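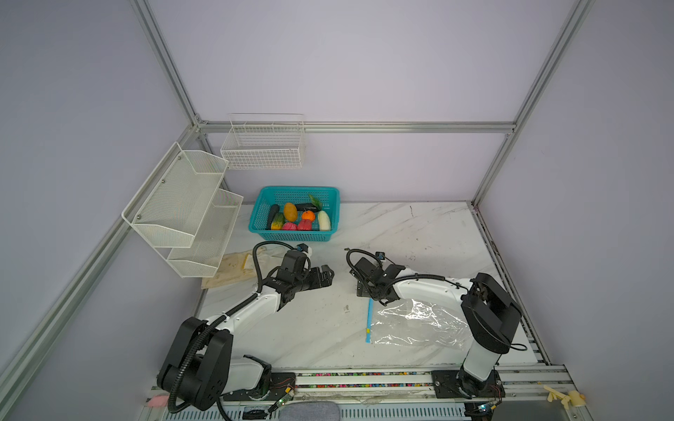
Speaker notes, teaching by teleoperation
Running time 25 minutes plus questions. Slide cues on their own lines.

SLIDE 1, TITLE

Say name, say I work with Attila Jakab on the Devero project. Thank the hosts. Don't read the title out loud.

The talk covers one narrow thing: how a person shows a two-armed robot a household task, and what we changed in the way we do the showing. Training gets two slides at the end. People who came for network architecture can find me afterward.

SLIDE 2, TWO WAYS TO SHOW A TASK

First way, you take hold of the arm and move it. Good for one arm and one slow motion. With two arms your own hands and shoulders are in the way of everything, including the cameras.

Second way, you sit at a pair of small leader arms and the robot copies your joints. We call our leader setup Vunine. All the data in this talk came through Vunine. A new operator is usable after a morning and good after a couple of weeks.

Pause here. Ask who in the room has teleoperated anything. If it's most of them, skip the next slide.

SLIDE 3, WHAT THE OPERATOR FEELS

Nothing, is the short answer. No force comes back to the hand. You learn grip by watching the object deform. With a plastic mango there is nothing to watch. With cloth there is plenty, but you have to be looking at the right spot.

SLIDE 4, THE WORKSPACE

Point at the two arms on the front rail, then the basket of plastic produce at the back. Mention the wire baskets on the walls. Reaching up into those is a separate set of tasks and I'm leaving them out today.

The produce is what we started on. Rigid, bright, easy to grasp from above. We recorded 400 demonstrations of moving produce and the policy was decent. Then we moved to soft things and it fell apart.

SLIDE 5, SOFT THINGS

Cloth gloves, paper bags, zip-lock bags. Say why they are hard in one breath: they never have the same shape twice, and clear film is mostly reflections.

Leave the wrist view up for a full ten seconds before talking.
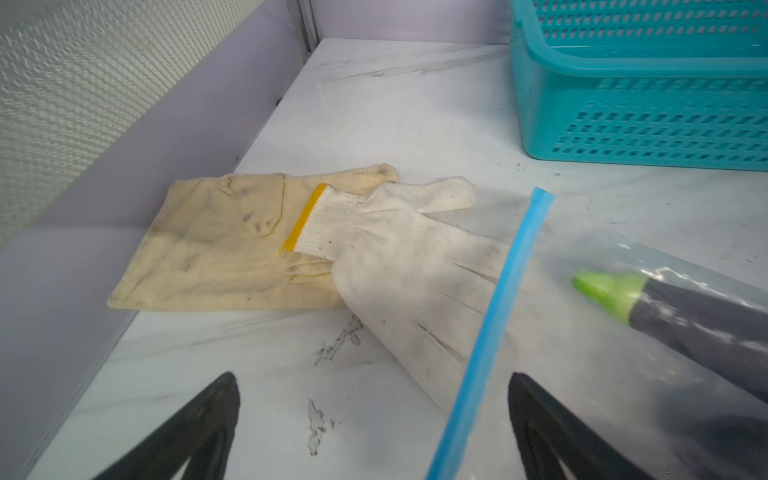

Manipulation Group, Kelemen Lab

Two gloves, one lying on the other, and a clear bag over the fingertips of the top one. From the overhead camera you would have trouble saying where the film begins. From the wrist you get the blue zipper strip as a line, and the ribbing on the cuff tells you which way the glove runs.

The operator has to choose. Take the bag first, or take the glove by the cuff and pull it out from under. Both are fine. What hurts is when half the demonstrations do one and half do the other with no pattern. The policy averages them and closes on air between the two.

So before recording, we now write down the order. Bag first, always. Then top glove by the cuff, then the flat one. It's one line on a card taped next to the leader arms.

Someone will ask whether dirty gloves matter. Answer: we want worn items. Clean white cotton on a white marble pattern is close to the worst case for contrast, and stains give the camera something to hold on to. Real garages and kitchens have stained gloves.

SLIDE 6, THE COUNT

We threw out the first batch of soft-item recordings and started over with the card. 200 demonstrations with a fixed order did better than the earlier 400 without one. Same operators, same arms. Do not oversell this, it is one lab and one table.

43 of the 200 include a failed grasp and a second try. We kept them in on purpose. Attila wanted them out at first. With them in, the arm backs off and comes in again when it misses. Without them it stops and hovers.

SLIDE 7, VIDEO

Check sound is off. The clip is about two minutes, talk over it.

Things to say while it plays:
Watch the left wrist rotate before it comes down. The operator did that to line the fingers up across the strip.
The right arm waits. Operators dislike waiting and will fidget the idle arm. The policy learns the fidget too. Rest your hand.
If the clip won't play, go to slide 8 and describe the fidget, that one gets a laugh anyway.

SLIDE 8, TRAINING, PART ONE

Two wrist cameras, one fixed camera, joint positions. Nothing unusual. Rornent is our in-house tool for trimming the recordings, and the dead time at the start of each one is the main thing it removes.

SLIDE 9, TRAINING, PART TWO

Success plot. Explain the axes first this time. In January I forgot and got three questions about it.

SLIDE 10, CLOSE

Fixed order. Keep the retries. Idle hand still.
Contact address stays up during questions. Attila takes anything about the leader arm hardware.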